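Lab notes > Cells > Osow > README

Overview Setup Hands Troubleshooting Changelog

# Osow: how to keep the two-handed cell running

Hi! If you're reading this you have probably been handed the key to Osow and told it's easy. Most days it is. I've been looking after the cell since April and I got tired of answering the same questions in the hallway, so I wrote down what I do, in more or less the order I do it. Fix anything that's wrong, just put your initials in the changelog so I know who to come and bother.

Last big edit: 15/07/2020, after the left hand came back from repair.

## Before you power anything

Walk around the table first. I mean it, all the way around. I'm looking for cables that have crept under an arm overnight, cups left where a hand wants to park, and screws (there is always a screw, and I have yet to find out where they come from).

Then the cables at the wrists. Each one needs enough slack for a full wrist roll, plus a bit. If you can pluck it like a guitar string with the arm parked, it's too tight, and you'll get a dropout the first time the arm reaches across its own middle. Re-route it along the arm and clip it again. Please don't tape it! Tape goes gummy and I'm the one who ends up scraping it off.

## Power-up order

1. Controller PC. Wait for the desktop.
2. Arms, left and then right. Let the brakes click.
3. Hands, left and then right.
4. `osow_start --home`

If you bring the hands up before the arms, the finger driver comes up happy but reads zero for every joint, and you'll spend your morning thinking an encoder died. I did this. Twice.

Homing is slow on purpose. Keep your hand near the stop button and your coffee somewhere else.

## Finger calibration

Run `fingers_cal` any time a hand has been off its wrist. It opens and closes every finger and writes a new offset file to `config/hands/`. Copy the old file somewhere first! The script overwrites it without asking, which is rude, and I haven't gotten around to changing it.

Grip current limit is 400 mA per finger. Please leave it there. People turn it up when things slip, and then a tendon goes slack a week later and it's my Saturday. If things slip, wipe the fingertip pads with a damp cloth before you touch any numbers.

## The cup check

This is my favorite part. After calibration I run `stack_check`, which gets both hands onto the same pair of cups, black one underneath and light blue on top. The left hand and the right thumb squeeze the black cup from opposite sides while the upper fingers of the right hand come over the blue rim. It's a mean little pose, because any error in either arm shows up as the two hands fighting each other, and you can watch the currents climb on the plot.

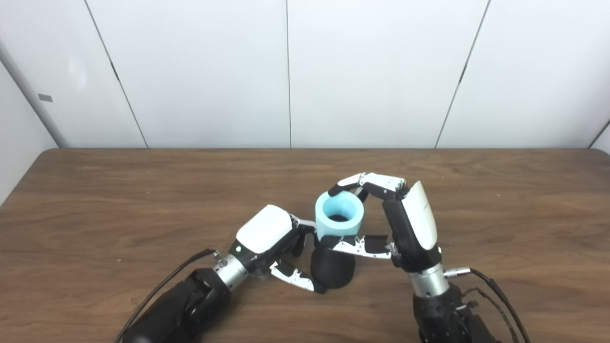
Shih-chieh Tang: I'd wait before trusting that check on a cold cell. On the Yuen bench we got a clean pass at eight in the morning and a 2 mm disagreement between the arms by lunch, same offsets, same cups. Now we let the arms run the warm-up loop for 15 minutes and only then calibrate.

Okay, fair, and I've since tried it that way here and I like it better. So: warm-up loop first (`osow_warm`), then `fingers_cal`, then `stack_check`. If you're in a rush you can skip the warm-up for a demo, but don't record data on it.

If the check fails, the log tells you which arm moved further than it was asked to. Re-home that one and try again. If it fails again on the same arm, look at the wrist bolts before you look at the software. A hand that's been refitted can settle, and a quarter turn has fixed it more often than I'd like to admit.

## Things that break

- **Error 273, hand not responding.** Nearly always the connector at the wrist. Power the hand down, unplug it, look for bent pins, plug it back in until it seats. Don't hot-plug it.
- **One finger lags.** Run it by itself with `finger_jog`. If it sounds gritty, stop and put in a repair ticket.
- **Both arms refuse to home.** Somebody pressed the stop button and went home. Twist it out, reset.
- **Table has moved.** It shouldn't, but people lean on it. Redo the table calibration from `docs/table.md`.

## Spares

Fingertip pads and wrist cables come from Akton and live in the drawer under the PC. Hands that need opening up go back to Nellmont; print the repair form and put it in the case with the hand, and save a copy of the offset file in the ticket. When you take the last pad, tell me that day, please, because reordering is slow.

## Still to do

- make `fingers_cal` keep a backup
- label the spare cables left and right
- move the warm-up loop into `osow_start`

Contact: Osow cell channel | © 2020 | Back to top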